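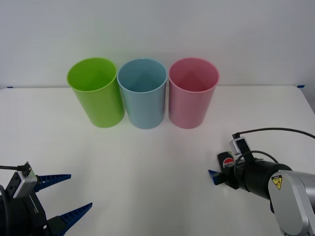

Gulov Housewares will stop selling its Ladach children's cups in mixed packs this spring and will offer them by the single color for the first time. The change follows requests from day care centers and preschools, which often assign one color to each group and end up with cups they can't use. The range is simple: a plain plastic cup, slightly wider at the rim than at the base, with a thin rolled lip. Green, blue and pink will be the first colors sold on their own, the green a bright lime and the other two much paler. Yellow and orange are due to follow in the summer, which will bring the line to 5 colors.

The cups have been sold in mixed packs since the line began. Centers that wanted a full set of one color had to buy several packs and store the rest, or trade with other centers nearby. A survey the company sent to its school customers in February drew 126 replies, and most of them asked for single colors ahead of any new shape or size.

Single-color orders will start at one sleeve of 37 cups. Gulov said the odd number comes from the height of its shipping cartons and will not change this year. Stores will still be able to order smaller amounts through Nkosi Supply, the distributor that handles the line for independent shops. The price per cup will stay the same as in the mixed packs, and shipping rates are also unchanged.

The first run is 2,000 sleeves. Orders from schools and day care centers will be filled first, with store orders to follow as stock allows. Customers who already have a mixed-pack order on the books can switch it to single colors at no charge, as long as the order has not left the warehouse.

Remaining mixed packs will be sold until they run out. They will not be restocked.

The matching bowls and plates, sold under the Histus name, are not part of the change and will still come in mixed sets. Gulov said it may look at those next year. Lids for the cups will also be sold as before, in clear only, and fit every color.

The new order form will go out with the spring catalog. Phone orders are taken until 5 in the afternoon.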